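Keep the Shop Rooms Open

By Hannelore Buschmann

The town of Stuscombe has 409 households and one public building with a workshop in it. The school board would like to turn that workshop into storage in October. I think this is a mistake, and I want to say why before the vote.

The case for closing it is easy to follow. The room takes up space, the insurance costs money, and enrollment in shop class has been low for 3 years running. The board says students who want to work with their hands can take the bus to Plarby, where the regional program has newer equipment. On paper that covers everybody.

The bus to Plarby takes most of an hour each way. A student who goes gives up two other classes to do it, usually an elective and a study hall, and gets home after six. Of the students who signed up last fall, 6 were still going by spring. The board reads that number as a lack of interest. I read it as what happens when you put a class an hour away.

I took shop in that room when I was fourteen. I was not good at it. My first project was a shelf that leaned, and it still leans in my mother's garage in Bedent. But I learned to measure before I cut, and I learned that a mistake in a piece of wood stays there until you deal with it. I have used both of those things in every job I have had, and none of the jobs had anything to do with wood.
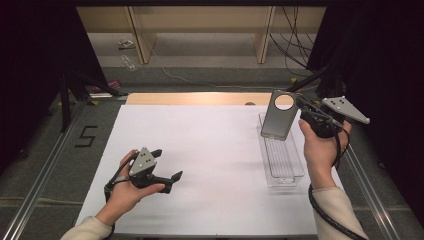
Two hands, two tools and a flat surface to work on.

People tell me that this kind of learning can happen on a screen now. Some of it can. My nephew has watched a great many repair videos and knows the names of more tools than I do. Last summer he tried to fix a sticking drawer and stripped 3 screws, the reason being that he had never felt how hard is too hard. You get that from doing it badly a few times with someone standing close by.

The other argument is money, and I don't wave it away. The district needs 400 square feet for storage, and renting it would cost something. But half of what is waiting to be stored is old desks and a set of bleachers that have been out of use since the Mateos gym was torn down. Sell those first. Then measure what is left and see how much room it needs.

I would also open the room in the evening. Plenty of adults here rent, or live in places without a garage, and have nowhere to sand a chair. A small fee would pay for the lights.

A room like this is hard to get back once it is gone. The wiring comes out, the benches get sold, and the next board finds that putting it together again costs far more than keeping it would have. The vote is at 7 p.m. in the library, and public comment comes first.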